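Ollumdale Travel Club Newsletter

Group trip news for August

Bookings are open for the spring group trip to Dusotau. The price is the same as last year for the room and the coach, but the boat fare has gone up and is now charged separately. Members who traveled with us before should read the notes again, as several things have changed.

The trip runs eight nights. The first two are in Roren, where the airport is, and the other six are on the coast at Dusotau. We have 23 places. Single rooms are limited to five, and they go in the order that deposits come in. The deposit is 160 dollars per person and is not returned after the rooming list goes to the hotel.

The coach ride from Roren takes up to four hours, with one stop at the pottery market. Last spring the stop was cut to 20 minutes and several members complained that they could not get through the line for the restroom, let alone shop. The driver has agreed to a full hour this time. Most stalls want cash. The one at the far end that sells blue bowls will wrap them for a suitcase if you ask before you pay.

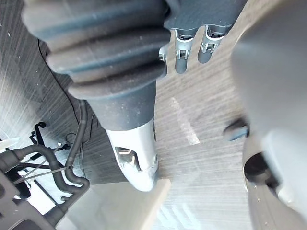

The talk before the trip

We are holding an evening talk on Dusotau at the Ollumdale library, in the upstairs room, at 7 p.m. It covers the old harbor, the salt trade, food, and how to behave at the hill shrine, where shoulders and knees must be covered and shoes come off at the gate. Mint tea will be served. Anyone may come, whether or not they plan to travel. Parking behind the library closes at 9, so please move your car before then or use the street.

Slides from the talk will be left at the front desk for two weeks. They can be read there but not taken home.

Where we stay and eat

The hotel in Roren is the one we have used before, two blocks from the station. In Dusotau we have moved to the Khương guesthouse, on the hill side of the harbor road. It has 14 rooms and no elevator. Ground floor rooms go first to members who have trouble with stairs, so please write that on your form. Breakfast is included every day and dinner on three nights. The kitchen can leave out meat, nuts or shellfish with a day's notice. It cannot promise a gluten-free meal.

There are 131 steps from the guesthouse up to the shrine. The path has a handrail on one side and two benches. A van goes up by the back road at 10 a.m. and comes down at noon, and the fare is paid to the driver. In wet weather the van does not run.

The boat to the outer island goes on the fourth or fifth day, depending on the wind. The captain makes that decision in the morning. If it does not sail on either day, the fare is returned in full and we will do the walk along the sea wall instead, with lunch at the fish market.
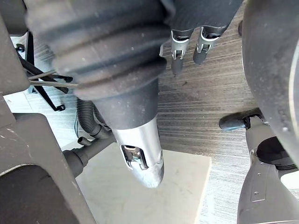 Can I join the group in Dusotau if I arrange my own flights?

Members who fly separately are welcome to meet us at the guesthouse on the third day. The coach seat and the two nights in Roren come off your price, but the deposit is the same. Let us know your arrival time so a room key can be left for you.

Forms and payment

Forms are at the library desk and at the club table before each meeting. Write your name as it appears in your passport. Checks should be made out to the Ollumdale Travel Club and mailed to P.O. Box 2919. Please don't send cash. Your passport must be good for six months past the date we come home, and renewals have been slow this year, so look at yours now.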